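The Woman Who Reads the Road

Zanele Cele has been painting lines on roads for 30 years, and she would like you to know that you've never thanked her. She isn't bitter about it. She brings it up while stirring her coffee, in the tone other people use for the weather.

"A good line is one you don't remember," she says. "You get home, you eat dinner, you couldn't tell anybody where the dashes were. That's a compliment. I've had 30 years of those compliments."

We meet at the Bristlow depot, in an office that smells of paint and microwaved soup. Bristlow looks after the markings on 876 miles of road, and Cele plans most of them. Her desk is a door laid across two filing cabinets. There is a proper desk too, but it belongs to the printer.

She started out at 19 walking behind the truck, picking up cones. The job was meant to last until September. "I was saving for a car," she says. "Then I got the car and started noticing what I was driving on, and that was the end of me as a passenger. My husband won't let me talk on the highway anymore."

I had asked her to talk me through the road out to Lidby, a stretch she knows well enough to be rude about. She was delighted. Her family had been warned, she told me, and I had not.

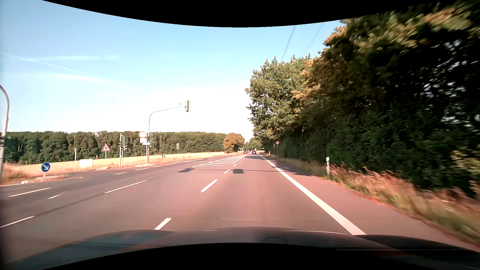 THE BUSY END

"Hatching," she says, with real affection. "Those diagonal stripes between the two directions. People think it's decoration, or that we had paint left over. It's a median for places that didn't get the money for a median."

What she likes is the way it tapers. A block of stripes that just stopped would look like a wall, she says, and drivers would do what they do with walls, which is brake first and think later. Drawn out to a point, it eases everybody over and they believe it was their own idea.

She is less sentimental about signs. The round blue one with the arrow pointing down to the right gets a shrug. "It says keep right of this. Fine. It's clear, it's polite. But a sign gets one chance with you. The line has you the whole way."

Does she have a favorite marking? She does, and it takes her no time at all. It's the edge line, the solid one along the shoulder. The center line gets the attention, she says, on account of there being people coming the other way. The edge line only has grass to worry about, and it does the work at night, in rain, when you're tired and somebody's high beams are in your face.

"I had a boss, Samuel, who wanted to save money by letting the edges go. Just do the middle, he said. So I took him out at eleven at night in November on a road with no edges and made him drive it. He gripped the wheel like it owed him something. We kept the edges."

Samuel later moved into sales, for a thermoplastic called Drinix, and he still sends her samples. She keeps them in a drawer with the takeout menus. Her opinion of Drinix is that it goes down beautifully at 85 degrees and sulks at anything less. She has told him this, in writing, 2 times.

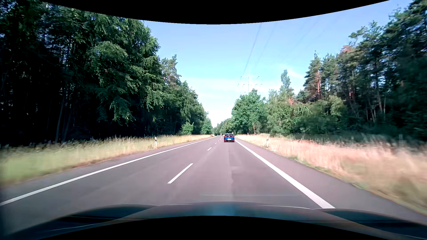

Out in the trees, she goes quieter. This is the kind of road she asks for when the jobs are handed out, a lane each way and a broken line down the middle, woods on the left. The crew complains that there's nowhere to get lunch. Cele packs hers.

"Simple is harder," she says. "In town, if I'm off by a little, there's a curb, there's a signal, there's a guy honking. You've got plenty of help. On a straight road with one car ahead of you, all you've got to look at is my work. If there's a wobble in it, you'll follow that wobble for a mile and feel seasick and blame breakfast."

She has opinions about pavement as well, though it isn't her department and she has been asked to remember that. Patches bother her. Ragged ones bother her more. "I don't lay it, I just have to look at it. It's like hanging pictures in a house where somebody else did the plaster."

I ask whether the cars that steer themselves are going to put her out of work. She laughs for quite a while. Those cars need lines more than anybody, she says, and they're fussier about them than her mother was about windows.

She could retire next year. Her husband has a brochure for a lake. She has looked at it closely, and she says the access road is a disgrace.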